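Gurent publishes good practice guide for hand-held gripper recording

2 min read
14 shares · 3 comments

2024-02-15 - Gurent today releases its first guide for teams that record table tasks with hand-held grippers, so that robots can learn from them. It has 15 rules and is free to download.

The guide asks that straps and cables are checked before each session, and that everyday objects are used as they are, cloth and clear plastic included. 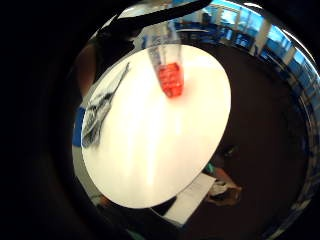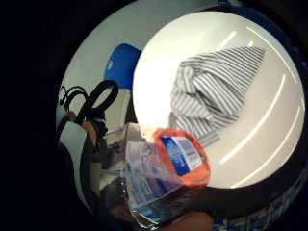
Both views come from work at a round-edged lens, with a white tabletop and a cloth on it.

Katsuhiko Wada welcomed the guide but remarked that the rule on rest breaks is still too soft, and that he would like a fixed limit for each operator.

Gurent will collect comments until the end of March. Questions on the text go to Indira Pinto at the Gurent press desk.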